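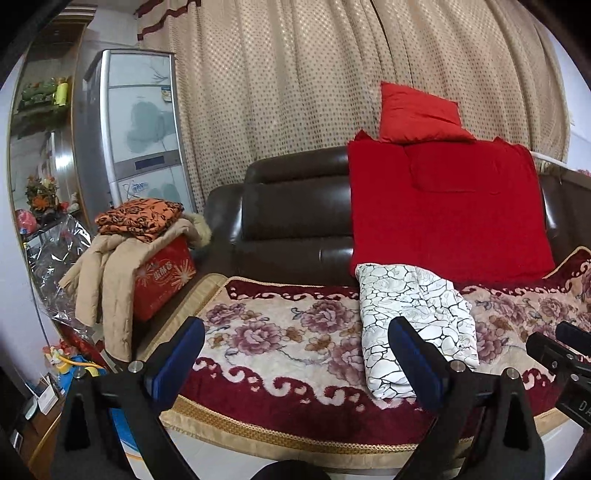 Sofa by the curtain, floral blanket on the seat, red cloth over the back.

July, 10:15. Furniture covers, front room at Nostton. Leather sofa is job 581. Azlan wants the seat layers noted before anything gets lifted: plush blanket on top, woven mat under it. Blanket has a wide burgundy border with a gold braided edge - no hot iron on that until Arvo has tried a corner.

Red cloth and the orange-red pillow go in separate bags, wash cold. Mat gets shaken out and brushed, no soaking.

To do: measure seat depth, ask Hnat if the curtain is on our list too. Saddle soap for the leather is in the Skutow box, bottom shelf.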